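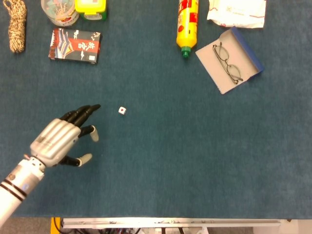
Is a humanoid hand worth its cost over a simple two-finger gripper for small objects? For a workbench that handles mixed household items, the hand justifies itself only when the objects differ widely in shape; for a steady supply of similar parts, the simple gripper remains the sounder purchase.

I reached that position in January 2025, after a comparison conducted with Teresa Brandão and Craig Cruickshank. We tested the Trumer hand against the parallel gripper supplied by Rerkoson, using the same arm and the same controller. Each completed 887 attempts.

The die was the most demanding item. A cube of that size leaves little room for error, and a fingertip that lands slightly early will push it across the felt. The light gray pads on the hand offer a softer contact than the bare metal jaws of the Rerkoson unit, although they also hide the last few millimeters of the approach from the head camera. Mr. Cruickshank favored a slower descent. Ms. Brandão preferred to close the thumb first, and her method has been adopted.

Rope, a card box and a pair of eyeglasses raise different questions. I will report on the eyeglasses separately, as the thin frames require a lower force limit than the one we set in November.

The controller settings were left unchanged for both devices, with the exception of the closing speed. Readers who wish to repeat the comparison should allow three days for calibration of the hand. The gripper was ready within an afternoon.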